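Clumeck Practice Set – Guide for Andmont Robotics Club Members
Section 4. Setting up the simulated table and the gripper view

4.1 Before you begin

This section is for members who have already finished Section 3 and have a working account on the club computers. You will prepare the simulated table, connect the controller, and make your first pick with the gripper. Please reserve 40 minutes for the first time. Later it goes much faster.

You need:
– one club computer with the Clumeck program installed (the computers in the back row have it)
– one hand controller with its cable
– your member folder on the shared drive
– a partner, if it is your first session

The simulated robot cannot break anything, so you can try with no fear. However, please treat the hand controller with care. The club owns only a few of them and the cable socket is the weak point.

Note: The competition task at the Prendergast Cup uses the same table height and the same gripper as our simulation. The objects can be different. Do not learn the position of one object by heart.

4.2 Starting the program

1. Log in with your member name. Do not use the teacher account, even if it is open on the screen. Close it and log in again.
2. Connect the hand controller before you start Clumeck. If you connect it later, the program will not find it and you must restart.
3. Open Clumeck and wait until the line at the bottom says READY. On the older computers this can take two minutes. Do not press the start button again during this time, or you will open the program twice.
4. From the menu choose Scene, then Load, then the folder Gollelov. This is the name of our table scene.
5. Select the layout which your group leader has given you. If you have no layout number, use layout 11.
6. Press Load and check that the table, the floor and the shelf have appeared. When the table is missing, the scene files were copied in a wrong way. See 4.7.

Caution: Never save over a layout in the Gollelov folder. It is shared by all groups. If you want to move the objects, choose Save Copy and put the copy in your own member folder.

4.3 The random number

Each layout has a random number (the program calls it "seed"). It decides where the objects stand and from which side the light comes. With the same number two people will get exactly the same table, and this is very useful if you want to compare your results with a partner.

1. Open Scene, then Options.
2. Type the number in the field Seed. For training we use 1,733. For the monthly test in April we will use 3,352, and you are welcome to practise with it before.
3. Write the number without the comma. The program does not accept the comma and will show an error in red letters.
4. Press Apply, then Reload. Apply alone does not change the table.

Note: Write the seed in your log sheet at the beginning of the session. Tegan Lockyer collects the log sheets and she can not compare two runs when the seed is missing.

4.4 Calibrating the hand controller

Do this each time when you sit down, also if the person before you has done it. Everybody holds the controller a little differently.

1. Lay the controller flat on the desk and take your hand away.
2. Press Calibrate on the screen. Wait for the short tone.
3. Take the controller in your hand and hold it in front of you with a relaxed elbow.
4. Press the trigger fully, then let it go fully. Repeat this three times, slowly.
5. Look at the bar on the right side of the screen. It should go from 0 to 100 and come back to 0. A value of 1 or 2 at rest is acceptable.
6. Move your hand left, right, forward and back. The arm must follow in the same direction. If left and right are exchanged, open Options and tick Mirror.

Caution: If the bar jumps when you do not touch the trigger, stop and change the cable. Do not try to correct it in Options. One group did this last term and their settings were then wrong for all other controllers too.

4.5 Choosing the view

Clumeck offers a room view and a gripper view. Beginners like the room view, as you see the complete arm and the table together. For the rough movement it is good. For the last part of the way to the object we ask you to change to the gripper view, and you should practise this change until you do it without thinking.

1. Press key 1 for the room view.
2. Press key 2 for the gripper view.
3. Press key 3 to have both side by side. On the small screens the two windows become too narrow, so we do not recommend it there.

In the gripper view the two fingers are always at the lower part of the window, because the camera is fixed to the hand. When you turn your wrist, the table turns on the screen and the fingers stay. Many new members feel a little dizzy from this at first. Make smaller movements, and take a pause when you need it.

Please learn to read the shadows. The arm and the objects throw shadows on the table, and the program calculates them correctly. A shadow may show you that something tall with a handle is near although you cannot see the thing itself in the gripper view. A shadow has no body and the fingers go through it without contact. It happens quite often that a beginner closes the gripper on a shadow and wonders why the bar stays at zero.

4.6 First pick: the drinks can

The purple can is the best object to begin with. It is round, so it does not matter from which side you come. Leave the objects with handles for later.

1. In the room view, bring the hand over the table, a good distance above the objects.
2. Open the gripper completely.
3. Change to the gripper view.
4. Move the hand until the lid of the can lies in the gap between the fingers. Use small movements.
5. Go down slowly. Keep the same distance from the left finger to the can as from the right finger to the can.
6. Stop when the finger tips are beside the wall of the can. Do not go down to the table.
7. Close the gripper gently until the contact bar turns green. Then close two points more, and no further.
8. Hold for three seconds. Lift straight up by the width of one hand.
9. Put the can down at the same place, open the gripper and go up before you move to the side.

Gripper view, first with the fingers apart over the table, then with the can between them: 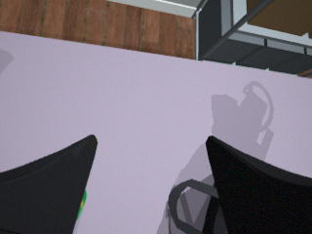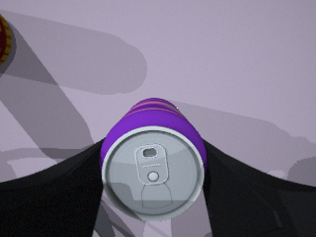 If the can turns over in step 5, one finger has pushed it on the way down. Press Reset Object, go up and start again from step 4. You do not need to reload the scene for this. A reset is counted in your log, but it takes no points away during training.

If the can slips down in step 8, look at the contact bar first. Most times the trigger was released a little while the arm went up, as the hand naturally relaxes when it moves. Dae-han Han gives the advice to rest the small finger under the controller, and this has helped several members. If the bar was green all the time and the can slipped anyway, you have probably held it too near to the lid. Go down a little further next time.

Repeat the pick until you have five good ones in a row. After this you may change the seed and try the can in another place. In some places a neighbour object is close, and you must turn the wrist so that the fingers come in from the free side.

Caution: Do not raise the gripping force in Options to make the pick easier. The force limit at the Prendergast Cup is fixed, and you would have to learn everything a second time.

4.7 Problems and what to do

The table does not appear.
Close Clumeck. Delete the local folder Gollelov on your computer (only the local one) and copy it again from the shared drive. The copy must include the subfolder for textures.

The arm does not move.
Check if the controller was connected before the start. Then check if Pause is on. The pause sign is small and easy to miss in the upper corner.

The picture is very slow.
Open Options and set Shadows to Medium. Do not set them to Off, because then you lose an important help in judging the height.

The arm shakes.
This can come from a controller which was moved during the calibration. Repeat 4.4 from step 1.

The fingers pass through an object.
The object was loaded without its contact shape. Write down the layout and the seed and tell Tegan. Choose another object in the meantime.

4.8 Finishing the session

1. Open the gripper and press Home. Wait until the arm has stopped.
2. Press Save Log. The file goes to your member folder automatically.
3. Fill in the paper log sheet: name, layout, seed, number of picks, number of resets.
4. Close Clumeck and log out.
5. Pull out the controller at the plug, not at the cable, and put it back in its box.
6. If another member is waiting, tell them which controller you used and if there was any problem with it.

Members who have completed 4.6 with three different seeds can continue with Section 5, Objects with handles. Please let your group leader sign your sheet before you go on.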